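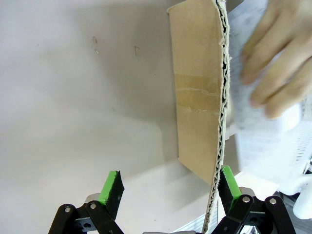

Cardboard day! I have been looking forward to this way more than a grown person should.

We had a mountain of boxes after the move to Drumley and I finally got to flatten them. Six big ones to start, and then all the little ones hiding inside the big ones.

Okay, can we talk about a torn edge of corrugated? That wavy brown middle tucked between two layers of pale fuzz. It's paper doing a zigzag and it can hold up a box of dishes. I love it so much.

Tape is my nemesis though. Parveen Jafri says to leave it on, her pickup takes it either way. I still pull off what I can - there's something so good about a long strip coming up in one go (and something so awful about the kind that splits into threads).

My order, if anybody wants it: cut the bottom seam, push the sides flat, then fold along the crease that's already there. Don't fight the box! It knows where it wants to bend. 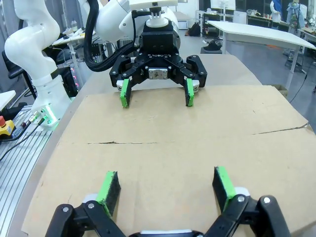 Big sheets I keep whole if I can. One fold across the middle and they slide right in behind the door till April, when they go down on the garden beds under the mulch.

Gervásio Batista did two beds this way last year and hardly weeded all summer. I was so jealous. This year I'm doing the whole back strip.

Anything ripped or too small goes to the compost. Tear it up by hand if you've got the time, it's the most relaxing job in the house.

Wondimu, if you're reading this, yes, I still want your boxes. All of them! Even the ugly ones.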